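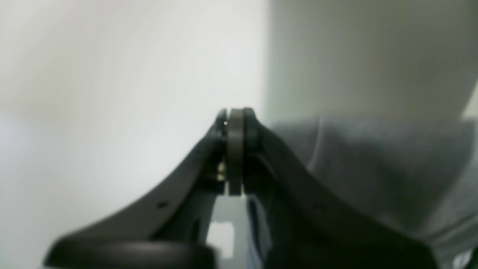
Département Automatique et Systèmes – Club de robotique Femus
Compte rendu de visite, 2024-03-12

On nous avait promis la porte ouverte de Vunum « dès l'accueil ». L'accueil, il a d'abord fallu le trouver. Le site de Clastwood est un ancien ensemble de bureaux dont les bâtiments portent des lettres attribuées, semble-t-il, par ordre d'arrivée des architectes : le F est entre le B et le parking. Notre petit groupe a donc commencé la journée par un exercice de planification de trajectoire en environnement inconnu, avec une carte fausse et sans capteurs. Le club de Vunum, qui nous attendait avec du café, nous a trouvés en retard mais échauffés.

Pour ceux qui ne suivent pas les affaires du club : Vunum est l'équipe étudiante avec laquelle nous partageons depuis décembre le projet Ravn. L'intitulé officiel parle de « manipulation d'objets déformables en contexte domestique ». En français courant, il s'agit d'attraper du tissu. Nous avions choisi ce sujet parce qu'il paraissait plus facile que les engrenages de l'an dernier. Je laisse au lecteur le soin d'imaginer l'ambiance de la première réunion de bilan.

Grímur Eyvindsson, qui encadre l'atelier côté Vunum, nous a reçus avec une présentation de 12 diapositives dont il a sauté la moitié en disant « ça, c'est pour les parents ». Les parents, au premier rang, ont bien pris la chose. Il est ensuite passé à ce qui l'intéresse, c'est-à-dire les échecs. Il en tient le registre avec une tendresse de collectionneur : prises à côté, prises trop profondes, prises parfaites d'un morceau d'étoffe que personne n'avait demandé. Son équipe a enregistré 3 000 essais depuis la rentrée et il parle de certains comme d'anciens élèves.

Sa thèse tient en une phrase, qu'il répète volontiers. Un objet rigide vous attend, un tissu négocie. Il suffit de serrer une pièce dure entre deux doigts pour savoir où elle est, et tout le monde rentre à l'heure. Avec une étoffe, on pince un pli, le pli se déplace, et l'on se retrouve à discuter du frottement jusqu'à la fermeture du restaurant universitaire. Il a dessiné au tableau la coupe d'un pli saisi entre deux mors, puis une deuxième, puis une flèche reliant les deux, et un visiteur lui a demandé si c'était une crêpe. La question est restée au tableau.

L'atelier pratique était réservé aux membres des clubs et aux visiteurs inscrits, répartis en 2 groupes. La consigne était d'approcher les doigts d'une étoffe, de les fermer, et de noter ce qu'on croyait avoir fait avant de regarder l'enregistrement. Cette dernière partie est cruelle et je la recommande à tous les enseignants.

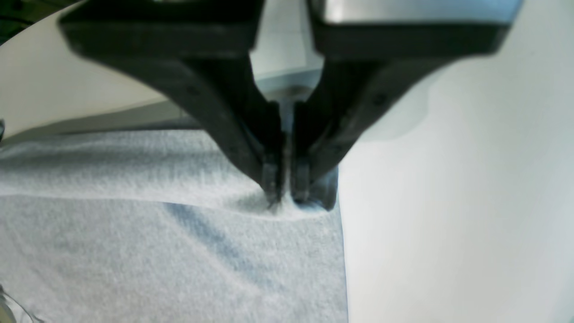
Ce qui se joue au moment de la prise tient à peu de chose. Trop haut, les mors se referment sur l'air avec beaucoup d'assurance. Trop bas, on appuie sur le support et le logiciel proteste. Entre les deux, il existe une hauteur convenable que chacun dans notre groupe affirmait sentir « à l'instinct », y compris ceux dont l'instinct différait de celui du voisin. Nos fiches, relues à midi, racontent autant d'expériences que de rédacteurs.

J'ai tenu les commandes assez longtemps pour perdre toute envie de critiquer les autres. On croit piloter une pince et l'on passe son temps à regarder la bosse que fait le tissu devant elle. Grímur commente à mi-voix, sans jamais toucher la manette, avec le ton d'un moniteur d'auto-école qui a fait la paix avec son destin. « Plus doucement » est revenu souvent. « Bien » est revenu une fois, et je crois qu'il parlait à quelqu'un d'autre.

L'après-midi a été consacré à ce que le programme appelait un échange sur les méthodes. Vunum annote ses essais à la main dans un tableur aux couleurs éprouvantes, nous annotons les nôtres avec un script qui tombe en panne proprement. Il a été décidé que nous leur donnerions le script et qu'ils nous expliqueraient les couleurs. Le mauve signifie « prise obtenue, mais on ne sait pas comment ». Il y a beaucoup de mauve.

Restent à régler avant la prochaine séance commune : le format des fiches (une page au maximum, c'est un vote), le nom des fichiers, où le mot « final » est désormais interdit, et l'épineuse question de savoir lequel des deux clubs lave les tissus. Les inscriptions pour le prochain déplacement à Clastwood se font auprès du bureau de Femus. Prévoir de bonnes chaussures, le bâtiment F n'a pas bougé.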